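About Candgate

Can a machine set your table yet? Clear it, wipe it, put the tray back where it goes? We get asked that a lot, usually by people with a sink full of dishes, and my short answer is still "kind of, sometimes, slowly." I run Candgate, a small shop with 7 of us on the payroll, and household chores are all we work on (well, that and arguing over lunch).

We started in June, in a back unit on the Mindolis estate, with one arm and a very long list of chores. The list had 36 jobs on it. Folding towels is still giving us fits! Table work is going better, so that's where most of our days go now: trays, plates, placemats, over and over, with people working the grippers by hand so the machine has something to learn from.

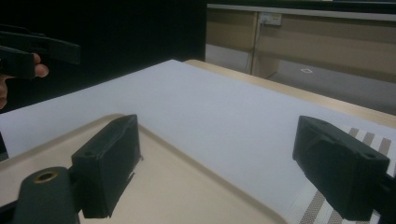
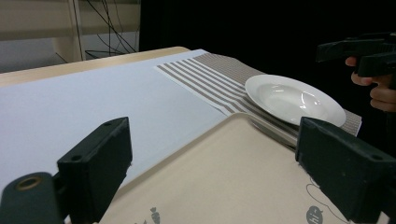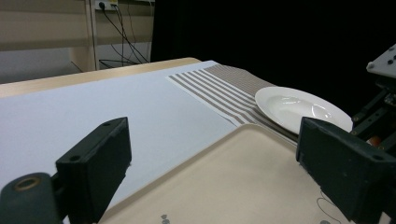

Tray and striped placemat, gripper's view

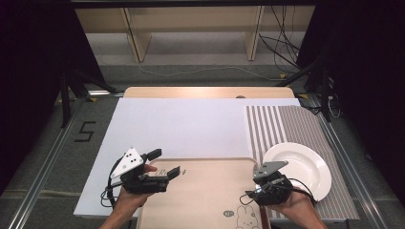

Page last changed: 15 August 2019

Our table project is called Mison. A good lesson for it takes 300 tries, and a shiny plate is harder than you'd think, what with all that glare. Trays are friendlier, they've got a rim to grab.

We also do some shop-floor work with Howells, mostly sorting parts into bins, and I'd say machines are further along there because the bins stay put. Kitchens don't! Somebody always moves the plates.

If you have a chore you'd love to hand off, write and tell me about it. I read everything, and I'll tell you straight if we're years away.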